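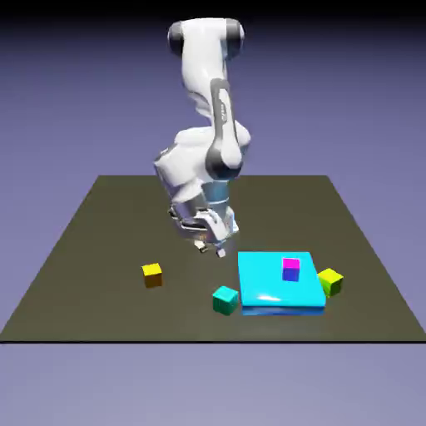 Fig. 1. Brazo blanco y gris oscuro sobre tablero pardo oliva (render).

**Cuaderno de taller — abril, sábado, turno de mañana**

Tema: barniz al aceite sobre nogal, segunda tanda de probetas. Sigo con la numeración de la hoja anterior. Las probetas de la serie A quedan archivadas en el cajón de muestras; lo de hoy es solo serie B.

**Material**

- Nogal aserrado, cortado en tablillas a la veta, cara radial hacia arriba.
- Aceite Curkach, lata abierta en la tanda anterior. Tiene algo de piel en superficie; colado con media de nailon antes de usar.
- Barniz Stüber satinado, lata nueva.
- Lija de grano 80 y grano 200. El grano intermedio no ha llegado.
- Trapo de algodón sin apresto, brocha de cerda de la estantería baja.

**Preparación**

Lijado con grano 80 a favor de veta, taco de corcho. Dos de las tablillas traían marca de cepillo cerca de la testa y hubo que insistir. El salto directo de 80 a 200 deja raya fina visible a contraluz, sobre todo en la zona de veta cruzada. Para comparar acabados entre sí me sirve, porque todas llevan el mismo defecto, pero no daría por bueno este lijado en una pieza de encargo.

Después del 200, pasada de trapo apenas húmedo para levantar el pelo, secado al aire y repaso ligero con el mismo papel ya gastado. Polvo fuera con aspirador y brocha. No he usado aire comprimido: la última vez dejó gotas de condensado y cercos que luego asomaron bajo el aceite.

**Aplicación**

Serie B dividida en 4 grupos:

| Grupo | Primera mano | Segunda mano | Lijado entre manos |
|---|---|---|---|
| B1 | aceite | aceite | no |
| B2 | aceite | barniz | grano 200 |
| B3 | barniz diluido | barniz | grano 200 |
| B4 | aceite y barniz mezclados | igual | no |

Mezcla de B4 a partes iguales en volumen. Queda turbia al principio y se aclara al remover. La brocha arrastra menos que con el barniz solo y da tiempo a corregir los bordes.

En B1 el aceite entra deprisa por la testa y despacio por la cara. Retirado el sobrante con trapo a los pocos minutos. En B3 la primera mano, muy diluida, desaparece en el poro; el tono sube poco, bastante menos que con aceite. Quien quiera nogal oscuro no lo va a conseguir por esta vía.

B2 es el grupo que me preocupa. El barniz sobre aceite poco curado puede arrugar, y en la serie A pasó en una probeta. Esta vez dejo la primera mano más tiempo en el armario, con la puerta entornada, y no aplico la segunda hasta que el papel de lija dé polvo seco. Si empasta, se espera.

**Observaciones**

Temperatura del taller estable durante la mañana; no he apuntado humedad, el higrómetro Salus está sin pila. Pendiente. Sin ese dato los tiempos de secado de hoy no se pueden comparar en serio con los de la serie A.

Bülent Bayram ha revisado las caras a contraluz y coincide en lo de la raya. Propone rasqueta de acero en lugar del grano que falta. Lo veo razonable para la serie C, siempre que el filo se prepare igual para todas las tablillas.

Oğuzhan Başaran pregunta si tiene sentido incluir la cera Tokine como mano final. Respuesta provisional: sí, pero en grupo separado. Mezclarla en B1 a estas alturas obligaría a repetir la serie. Se reservan 2 tablillas sin acabado para esa prueba, marcadas a lápiz en el canto.

Corrección a la hoja anterior: donde pone «barniz brillante» en la fila A3 debe leerse «satinado». Lo he comprobado en la lata. — Tachado y rubricado en el original.

**Pendiente**

- Pila del higrómetro.
- Reclamar el grano intermedio al proveedor.
- Segunda mano de B1, B3 y B4 el próximo turno; B2 según lijado.
- Prueba de gota de agua y de café en todas las probetas, una vez curadas. Usar la misma pipeta.
- Trapos de aceite: extendidos en el tendedero exterior, sin amontonar. Al cubo metálico con agua al cerrar.

Brochas de barniz limpias con aguarrás y colgadas. La de aceite sigue envuelta en film.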